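Wrist cam detector loses the clear container at close range, sort task

Posted July 1, 2021 by dhagedorn

Setup: six-axis arm, parallel gripper, one RGB camera at the wrist, no depth. Perception node is a Pryor segmentation model feeding Cedach for grasp selection, Wamix for trajectory planning. Task is to move green candy wrappers between two clear plastic containers on a wood table.

Problem: at standoff height both containers get a mask with confidence above 0.8. During the approach the near one drops out, and what I get back is a mask for the wrapper pile and nothing for the rim. Cedach then treats the pile as a free-standing object on the table and offers grasps that would put a finger through the container wall. The planner accepts them, as the container is no longer in the collision scene.

Fine-tuned on 475 labeled images from the same camera. Exposure is locked. Hand-eye calibration was redone last week, and reprojection error is fine.

One view from the wrist at the point where the mask goes missing:
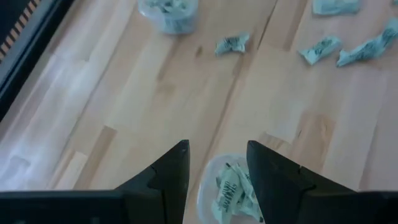
4 min read

The rim is in view between the fingers at that point. The bottom of the container has already left the image and the right finger covers part of the wrappers. The loose wrappers farther out are detected without trouble, including the one that runs off the right side. The far container is cut off by the top of the image and still gets a mask more often than the near one does. That last part is what I can't explain.

Detlef Hagedorn

ktrn_b

Are you masking the fingers out before inference? Two large black wedges over the lower part of the input is a lot of dead area, and if your training images have the fingers at a different opening, the model has learned a different shape for the occluder.

dhagedorn

Static mask, drawn once at full open. It does not follow the finger position.

ktrn_b

Then start with that. Render the fingers from the joint state into the camera frame and mask per frame. The Flellen bridge publishes gripper width at the same rate as the arm joints, so you don't need anything new.

wwiegand

I disagree that this is the first thing to fix. A finger mask gives you cleaner input, but the model would still be asked to segment a transparent object from half a rim. The highlight on the rim is most of the signal and it moves with the camera. Look at the glare on the left side of the table too. Some of those planks are almost white. A pale translucent edge over that has no contrast.

The real fault is in the scene update. Why does an object leave the collision scene when one detector stops seeing it? You had it at standoff with good confidence. The table did not move.

Wolfram Wiegand

dhagedorn

Scene is rebuilt from scratch on every detection message. It was written that way because wrappers get pushed during grasps and stale ones piled up in the scene.

wwiegand

So split it by class. Containers persist, wrappers expire. Give containers a track that can only be removed when the predicted location is inside the view, unoccluded, and empty for N frames. With the fingers over it, the unoccluded test fails and the track is kept. Wrappers get a short timeout.

ktrn_b

And the unoccluded test needs the per-frame finger mask, so we are back to my post.

wwiegand

For the test, yes. I would not expect it to bring the detection back.

pell_mux

Check the crop as well. Pryor resizes the short side and center crops by default. If you left that on, you are throwing away a band at the edge that may hold the part of the rim you need. It is in the preprocessing block of the config and it does not log anything.

Also, does your training set have any images from this close? Ours was nearly all standoff and we saw the same dropout.

dhagedorn

Crop is off, I checked that. Of the training images, 44 are below the pre-grasp height, and I see now that most of those have the fingers closed. So both of you may be right.

ktrn_b

That would explain why the far container does better. From the model's point of view it is still a standoff object.

dhagedorn

Put in the per-class persistence first, it was the smaller change. Container track now holds through the approach and Cedach rejects the side grasps. Container position drifts by around 2 mm between standoff and contact, which I can cover with padding.

Per-frame finger mask is also in. Close-range confidence on the near container went up a little, still under threshold. Will label more close images with the fingers open and retrain.

wwiegand

Watch the padding. Too much of it and every grasp on wrappers near the wall becomes infeasible, and Wamix will report a generic planning failure with no reason code. Pad the outside only if your container mesh allows it.

dhagedorn

Mesh is a solid cylinder shell, so inner and outer can be set separately. Will try it with the inner wall left as is.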